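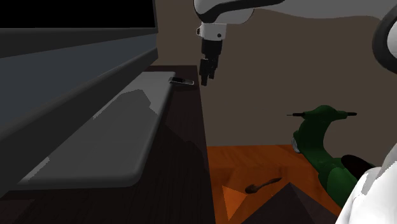 Plokstead bekommt seine Gemeinschaftsküche

Freitag, 17. April 2020

Was für eine Nachricht für alle, die gern gemeinsam am Herd stehen: Die alte Molkerei in Plokstead wird zur Gemeinschaftsküche! Der Gemeinderat hat den Umbau in dieser Woche einstimmig beschlossen, und schon im August soll dort zum ersten Mal gekocht werden, sofern bis dahin wieder Gruppen zusammenkommen dürfen.

Die Idee geistert ja schon länger durch den Ort. Seit das Gasthaus am Mühlgraben geschlossen hat, fehlt ein Raum, in dem man Marmelade in größeren Mengen einkochen, Brot für das Dorffest backen oder einfach mal mit den Nachbarn Knödel drehen kann. Der Kochkreis Susent hatte deshalb im Winter Unterschriften gesammelt, und es kamen 2.062 zusammen, auch aus den umliegenden Dörfern. Das hat im Rathaus spürbar Eindruck gemacht.

Geplant hat den Umbau das Büro Anelo. Im ehemaligen Käselager entsteht die große Küche mit drei Kochinseln, nebenan ein Essraum mit Blick auf die Obstwiese. Die alten Fliesen an der Nordwand bleiben erhalten, ebenso die schwere Schiebetür, um die es im Vorfeld eine längere und durchaus leidenschaftliche Debatte gab. (Sie klemmt seit Jahrzehnten, aber schön ist sie eben doch.) Der Zugang vom Hof wird stufenlos, damit auch Lieferungen mit der Sackkarre gut hineinkommen. 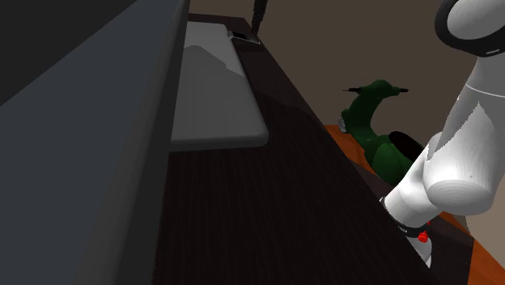 Dunkle Holztheke mit hellgrauem Tablett

Die Gemeinde gibt 3.175 Euro für die Grundausstattung an Töpfen, Messern und Blechen dazu, der Umbau selbst läuft über den Topf für die Ortskernsanierung. Ganz besonders freut uns, dass der Gewürzhandel Kongkaew mitmacht und das erste Vorratsregal füllt, von Kreuzkümmel bis Zitronengras. Wer schon einmal samstags an dem Stand auf dem Wochenmarkt vorbeigekommen ist, ahnt, wie es in der alten Molkerei bald duften wird!

Auch das Programm nimmt Gestalt an. Fest eingeplant sind ein Sauerteigkurs, ein Mittagstisch für Ältere und ein Einmachtag, zu dem alle ihr überzähliges Obst mitbringen können. Für Familienfeiern lässt sich die Küche tageweise mieten, Vereine aus Plokstead zahlen nichts. Nach der Eröffnung soll außerdem ein Kochbuch mit Rezepten aus dem Ort erscheinen, in einer ersten Auflage von 200 Stück. Gesucht werden dafür vor allem alte Familienrezepte, gern handgeschrieben und mit Fettflecken. Einwerfen kann man sie ab sofort im Briefkasten am Rathaus, Stichwort »Molkerei«. Bitte eine Telefonnummer für Rückfragen dazuschreiben.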